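Kismont - new album "Skeltico" announced for May

gezerhead
11 Nov 2023
So Kismont are back. Sixth record, called Skeltico, out in May, and the first single is up now. Five minutes long, and the drums sound like someone moving house. I love it.

pedalboard_widow
Five minutes, of which two are the intro. I put the kettle on and still got back before the vocals.

gezerhead
That intro is the best bit!

lowtuned
Can't agree. Atent was the last time they wrote a proper chorus. This one has a riff, then the same riff with more shouting. Also the vinyl is limited to 2000 copies, so expect them all on resale sites by teatime.

pedalboard_widow
Atent had one good chorus and they used it on four songs.

lowtuned
Four good songs, then.

oldbassplayer
I saw them do the new one at the Gezer last month, to 1121 people according to the bloke on the door, who seemed very proud of it. It's a different animal live. Slower and much nastier, and the bass is audible, so obviously I approve. The single has been squashed flat by comparison.
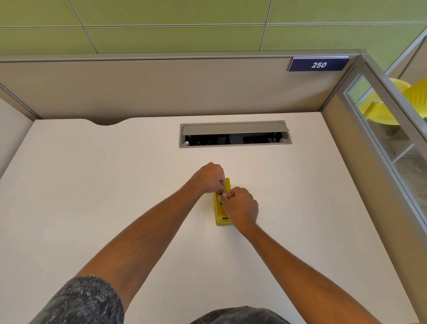
They played 16 songs and only two were from Atent, so lowtuned would have spent most of the night at the bar. The encore went on a bit.

lowtuned
I'd have been at the bar anyway. Was the second guitarist back?

oldbassplayer
Yes, stage left, looking cross.

gezerhead
Pre-ordered the vinyl. Don't own a record player.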